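Grondell Test Apartment, Bathroom Cell
Return-to-Service Safety Checklist, Humanoid Unit (Wet Tasks)

Completed by: Ada Ferraro
Second signature: Tudor Mocanu
Date: Jun 19, 2020
Reason for inspection: unplanned stop with water running, log entry 353
Result: PASS WITH CONDITIONS (see end)

Background, for anyone who was out that day

The unit was on the rinse-and-wring routine. It lost its wrist position reading, did what it is programmed to do when it loses a position reading, and froze. The freeze worked perfectly. The faucet, having no position reading to lose, carried on. The cloth slid over the drain and the basin filled. Water reached the floor before Vasilică Gavrilă got to the lever, and he got to it in socks. He is fine. The socks were not a controlled item.

The old checklist had 15 lines about the robot and none about the faucet. This one is longer.

Section 1. Before power-on

1.1 Emergency stop pressed, released and pressed again from outside the tape.
OK. The button is stiff. I would like it stiffer than a doorbell and looser than a jar of pickles, and at present it is the pickles. Virgil Mihăilă to swap it.

1.2 Floor tape present and unbroken.
OK. Red tape relaid after the floor dried. Please remember that the tape marks where people stop. Several people have been treating it as a suggestion about where to put coffee.

1.3 Floor dry, no lifted planks.
OK on dryness. One plank near the cabinet has a slight edge to it that I could feel with a fingernail. The landlord has been told in the passive voice.

1.4 Cables off the floor wherever the floor can get wet.
FAIL at first inspection. Connectors were lying on the parquet on the same afternoon we were discussing a flood. Rechecked after lunch: connectors raised on brackets, cable rerouted. OK at recheck.

1.5 Cable slack allows full arm travel without pulling.
OK. Both arms taken through full travel by hand with the power off. Slack at the back is generous, and I have asked for it to be tied back at the hip so that it doesn't find the door handle again.

1.6 Ground fault protection trips on test.
OK. Tripped in 15 milliseconds. It also took out the kettle next door, so we now know what the kettle is plugged into.

Section 2. Hand, wrist and forearm

2.1 Wrist connector seated and sealed.
FAIL, and this is our culprit. The seal was fitted inside out. In that position it collects water with real efficiency. Replaced, and the new one marked with paint on the outward side.

2.2 Forearm wires clipped, no chafing.
OK. Two clips moved closer to the elbow.

2.3 Grip releases on command and on loss of power.
OK on command. On loss of power the hand keeps hold of whatever it has. Timothée Pruvost points out that this is the designed behavior and that nobody wants it dropping a mug. Fair. We do want it dropping a wet rag, so this goes to Uvero as a change request, where I expect to hear back in September.

2.4 Idle arm stays parked during wet tasks.
OK. Current on the idle shoulder was flat for the whole run.

Section 3. Water

3.1 Faucet lever reachable from outside the robot's arm travel.
FAIL. You have to lean past the working arm to reach it. A remote shutoff valve has been fitted on the supply line, with its switch next to the emergency stop. The lever still counts as a fail and will stay one until somebody moves either the vanity or the robot.

3.2 Water stops when the emergency stop is pressed.
OK with the new valve, 44 cycles without a miss. Tudor counted them and would like that recorded.

3.3 Drain open, strainer clean.
OK. Strainer removed and rinsed. I won't go into what was in it, but one of you is shedding.

3.4 Cloth held under the spout at low flow, arm extended over the basin, splash watched at the wrist.

Run at reduced speed with the blue cloth, both of us outside the tape. The grip held it bunched, well above the bowl, and the foam and splash came off the fabric below the hand. Drops on the basin are acceptable. Drops on the wrist connector end the test.

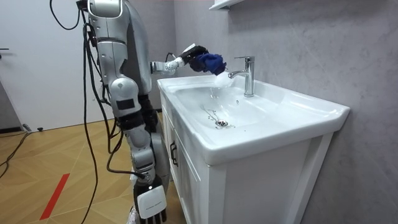 3.5 Stop pressed with water running and cloth in hand.
OK. Arm froze, valve closed, cloth stayed in the fingers and dripped at us. Rim dry. Repeated at full speed with the same result.

3.6 Level sensor in basin triggers before overflow.
NOT TESTED. The sensor from Ivstead came in a very nice box with no sensor in it.

Section 4. People

4.1 Two people present for any task with running water.
OK today. Log entry 353 shows one person, plus one person "basically present," meaning in the corridor on the phone. The corridor does not count.

4.2 Closed shoes.
OK. See above regarding socks.

4.3 Everyone in the cell can say where the water shutoff is.
OK after the second round of asking. Pointing at the ceiling was not accepted.

Conditions for return to service

Wet tasks at reduced speed only until 3.6 is tested.
Water supply pressure held at the lower setting.
No unattended runs, including short ones, and including "I was just going to get a towel."
Wrist seal inspected before each wet session and initialed on the sheet by the door.

Comments

T. Mocanu: Agree with all of it. I'd add a line for the mop, which was in the other building.

V. Mihăilă: Stop button ordered. Replacement seals too, a bag of 800, as that was the smallest quantity they would sell. If anybody needs a seal, please ask.

V. Gavrilă: They were new socks.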